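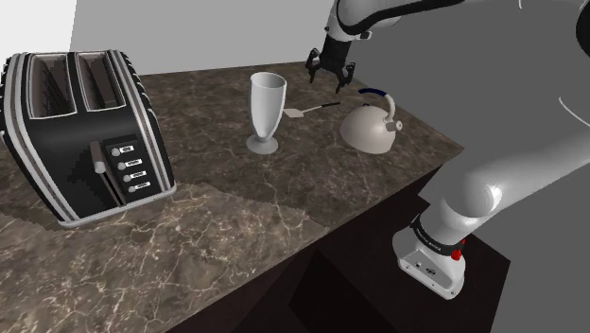 Última modificación: 26 de febrero de 2021

Wusska compra Jandano y suma las redes de agua a su negocio de localización

La empresa de localización de servicios enterrados Wusska ha cerrado la compra de Jandano, dedicada hasta ahora a la detección de fugas y a la inspección de tuberías con cámara. La operación se firmó en noviembre, aunque el traspaso de contratos ha llevado más tiempo del previsto y las dos plantillas trabajan juntas desde hace pocas semanas. El director de operaciones de Wusska recibió a esta publicación en las oficinas de la compañía para explicar qué cambia y qué se queda como estaba.

Lo primero que quiso aclarar es el tamaño del grupo resultante. Wusska tenía 400 empleados antes de la compra y Jandano aporta otros 144, casi todos técnicos de campo. «Nos han preguntado mucho si va a haber despidos. No los hay y no están en el plan. Lo que compramos es gente que sabe hacer un trabajo que nosotros teníamos que subcontratar», dijo.

Ese trabajo es, sobre todo, el agua. Wusska nació marcando cables eléctricos y conducciones de gas antes de las excavaciones, y esas dos redes siguen siendo la mayor parte de su facturación. Las tuberías de abastecimiento antiguas, muchas de fibrocemento o de plástico y sin hilo trazador, le daban más problemas. «Un cable lo encuentras con un receptor electromagnético si le puedes inyectar señal. Una tubería de plástico no te devuelve nada. Ahí hay que ir con georradar, con una sonda por dentro o con acústica, y depende mucho del terreno», explicó. «En arcilla húmeda el georradar pierde profundidad enseguida. Jandano lleva años peleándose con eso».

El directivo reconoció que las dos empresas habían coincidido antes en varias obras, no siempre en buenos términos. Recordó una zanja en la que cada una había pintado la traza de la misma conducción con una diferencia de más de un metro. Se abrió una cata y la marca correcta era la de Jandano. «Aquello nos costó una conversación incómoda con el cliente. También fue la primera vez que alguien en la casa dijo que convenía hablar con ellos», contó.

Preguntado por el precio, no quiso dar la cifra. Sí dijo que se ha pagado con fondos propios y un préstamo bancario, y que los antiguos dueños de Jandano seguirán vinculados a la empresa durante la transición, con un contrato de asesoría. La marca Jandano se mantendrá en los vehículos y en la ropa de trabajo al menos hasta que venzan los contratos municipales que la mencionan de forma expresa. Después se decidirá.

La red de delegaciones sí cambia. Entre las dos sumaban 14 bases, algunas en la misma ciudad y a pocos minutos una de otra. Las duplicadas se juntarán en la nave que tenga mejor patio para los camiones. «No tiene más misterio. Un camión de succión no se aparca en cualquier sitio», señaló. Los equipos administrativos pasarán a la sede de Wusska de manera escalonada, y a quienes viven lejos se les ha ofrecido seguir a distancia.

Otra parte de la conversación giró en torno a los programas informáticos. Wusska gestiona los avisos de excavación con Hajji, una plataforma que desarrolló por encargo y que asigna cada solicitud al técnico más cercano con la cualificación necesaria. Jandano usaba hojas de cálculo y un sistema de partes en papel que se escaneaban al final de la jornada. La migración está en marcha y no ha sido cómoda. «Los primeros días teníamos partes en los dos sitios y alguno en ninguno. Hubo que llamar a clientes para confirmar direcciones. Ahora está controlado, pero no voy a decir que saliera bien a la primera», admitió.

Desde que se puso en marcha el sistema conjunto se han tramitado 2.329 solicitudes de localización. La mayoría corresponde a despliegues de fibra óptica, que han crecido mucho y que, según el directivo, son también los trabajos que se piden con menos margen. «La fibra va con prisa. Te llaman un día para abrir al siguiente. Si el plano que te dan es malo, y suele serlo, necesitas más horas de las que te dejan».

Sobre la calidad de los planos habló largo rato. Sostiene que el problema de fondo del sector es que cada compañía guarda su información en un formato distinto y la entrega con una precisión distinta, y que en muchos cascos antiguos hay conducciones fuera de servicio que no figuran en ningún documento. Wusska entrega desde hace tiempo las coordenadas de lo que localiza junto con la clase de precisión de cada tramo, y quiere extender esa práctica a los trabajos heredados de Jandano. «El cliente tiene que saber si la línea azul del suelo es segura o si es una estimación. Las dos cosas se pintan con el mismo espray, y ahí vienen los disgustos».

El primer contrato que las dos plantillas harán juntas desde el principio es el proyecto Jokham, la renovación de un colector y de las redes que lo acompañan bajo una avenida con mucho tráfico. Los trabajos previos de localización se harán de noche y por tramos. Habrá equipos mixtos - un técnico de cada empresa en cada furgoneta - y se abrirán catas por aspiración en los cruces donde los planos no coincidan. El directivo prefirió no adelantar un plazo de finalización, que depende de los permisos de corte.

En cuanto a la formación, todos los técnicos de Jandano pasarán por el curso interno de seguridad en redes eléctricas y de gas, con prácticas en un campo de pruebas con servicios enterrados a profundidades conocidas. Los de Wusska aprenderán escucha acústica y manejo de correladores para fugas. No todos harán las dos cosas. «Hay gente que tiene oído para una fuga y gente que no lo va a tener nunca. Tampoco pasa nada», comentó.

La última pregunta fue si habrá más compras. Respondió que han recibido propuestas y que por ahora no estudian ninguna. «Primero tenemos que conseguir que un cliente llame a un solo teléfono y le atiendan igual para el gas que para el agua. Todavía hay dos números y a veces se pasan la llamada uno al otro». El número único, dijo, estará operativo cuando termine la migración de los contratos municipales. Hasta entonces, los clientes de Jandano deben seguir usando su contacto habitual para las averías urgentes.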